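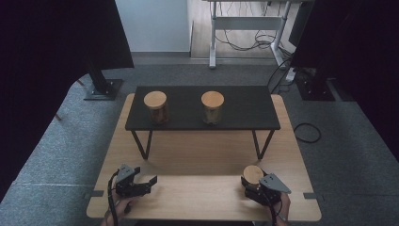 Jars with wooden lids, part two: storage and fit

In the first part I covered filling weights. This part is about lids, and about the small black riser I now keep the jars on.

The jars are plain glass cylinders with round lids in a pale wood. I bought them as a mixed lot from Daston in May, order 1511. The listing gave the bore only as "standard", so I measured. The lids vary more than the glass does. On the worst pair the difference was enough that one lid dropped in under its own weight and the other needed a firm push with the heel of the hand.

Wood moves with humidity and glass does not. A lid that fits well in a dry room will bind in a damp one. The seal ring takes up some of this, but it also adds friction, and friction is what makes people lift the whole jar when they only meant to take the lid off. My method is as follows.

Hold the lid by its rim, thumb on one side and fingers opposite. Bring it down level. If it touches on one side first, lift it clear and start again. Forcing a tilted lid rolls the ring out of its groove, and after that it never sits quite as well. Press at the centre only once the whole edge is in.

To remove, rock it very slightly and pull straight up. Put it down top side down on a clean surface. I put mine straight on the table for years and spent a lot of time picking crumbs out of the ring.

The riser is a low table with a flat matt black top and thin black metal legs. It came from Rukora and was sold for plants. Two jars stand on it with a decent gap between them, and the gap matters more than I expected. With the jars side by side my knuckles caught the neighbouring lid every time. Spaced out, each one can be gripped from any direction. The open space underneath takes a folded cloth or a spoon.

Matt black shows dust. It also shows any powder spilt from the jars, so I know when to wipe it. I consider this a fair exchange — Cengiz Aydoğan, who has the same riser, disagrees and has covered his with cork.

On care: do not soak the lids. Wipe with a damp cloth, dry at once, and leave them off the jars overnight. Take the ring off first if it will come off without tools. I oil mine every 9 weeks with a food-safe mineral oil, two thin coats, outer face only. Oil on the inner face got into the coffee.

Next I want to compare these with the Nair jars, which have a clamp lid and weigh a good deal more. I have only one of those so far and the hinge is stiff.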